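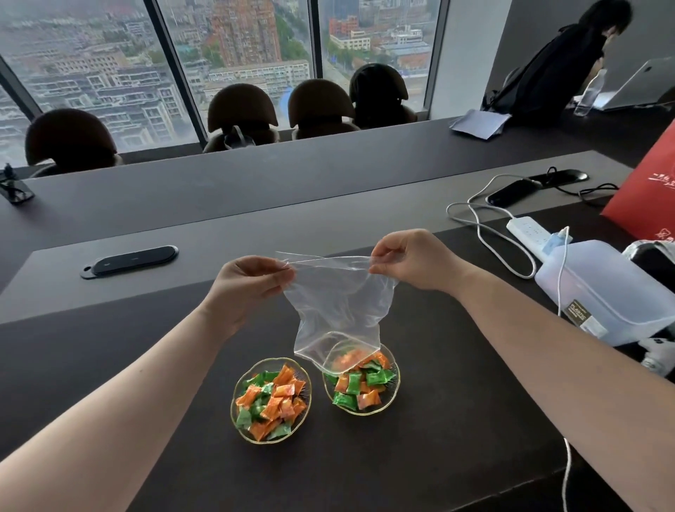 **Do the people recording demonstrations for a robot have to follow the same rules as the people running the robot?**

Mostly the same ones, plus a few of their own. The operator rules are there so no one gets hurt. The recording rules are there so that whatever you hand to the learning folks means what you say it means. You're going to do both jobs in this course, so you get both sets.

## Unit 9 notes: good practice for hand demonstrations

These are my notes from the lecture, cleaned up a bit (I talk faster than I type, sorry). Ratree Panyasiri wrote the first version of the rules when we were working out of Eltholm, and I've been scribbling on top of them ever since. If you spot something that clashes with your lab manual, the lab manual wins. Tell me and I'll fix it.

### Before you start

Write the task in one sentence. One! "Open the bag and hold it over the bowl" is a task. "Deal with the candy" is a mood. If your partner reads the sentence and does something different from what you had in mind, rewrite it before you record anything.

Then decide where the take begins and where it ends. I like starting with both hands in view and still, and ending the same way. In the Udia exercise last term we got 97 takes from one group and 9 of them started halfway through a grasp. You can't repair that afterward, you just throw them out, and everybody's grumpy.

### The table

People always ask me how tidy it should be. My answer is that it depends on what you promised. If your plan says "cleared surface," clear it, cables and all. If your plan says "ordinary room," then leave the ordinary stuff where it is and *don't* start styling it between takes. I've watched a student nudge a water bottle two inches to the left after every single take because it bugged him. Guess what the model learned to look at?

Safety is a separate question and it doesn't bend to the plan:

- No cable may cross the space your hands or the arm move through. Cords hanging over the front edge count.
- Power strips stay away from liquids, and drinks have caps on.
- Glass is fine for hand takes. For robot takes you need my okay first.
- Know where the stop button is before the arm is switched on. Point to it out loud. Yes, you'll feel silly.

### Thin plastic and other annoying things

Clear bags deserve their own section. They sag, they crinkle, they stick to things, and you can see whatever is behind them, so an edge that's obvious to you can be really hard to pick out in a recording. A few habits help:

1. Pinch the corners and keep your fingertips visible if you can do it without getting weird about it.
2. Pause for a beat once the bag is held open.
3. If the film touches something it wasn't meant to touch, keep going and write it in the notes. Contact isn't a failed take by itself.
4. If you drop the bag, finish the take anyway and mark it as a drop.

Please don't delete drops! Theerawat Mahawong and I have had this argument with every class. A marked failure is useful. A missing one makes your success rate a fairy tale.

### Other people in the room

Anyone who could show up in a recording has to know about it and agree to it, even if they're just hunched over a laptop at another table. Ask before, not after. Screens, mail and name cards count too, so either turn them away or keep them out of view. And if somebody changes their mind in November about something you recorded earlier, you take it out. No debating it with them.

### Labels

Use the words on the class list. If it says "bowl," don't write "dish" because you got bored. Say which hand did what, always from the point of view of the person whose hands they are. Charoen Ongart's group mixed that up for a whole afternoon and had to redo 88 labels by hand.

When you can't tell what something is, write "unclear." I grade guesses harder than I grade blanks.

### For next time

Bring 20 takes of one two-handed task, plus a half page on which of the rules above got in your way. Complaints are welcome, and Ratree reads them too. If you're using the Wike room, book it through Tassanee Bunnag, and coil your cords before you leave.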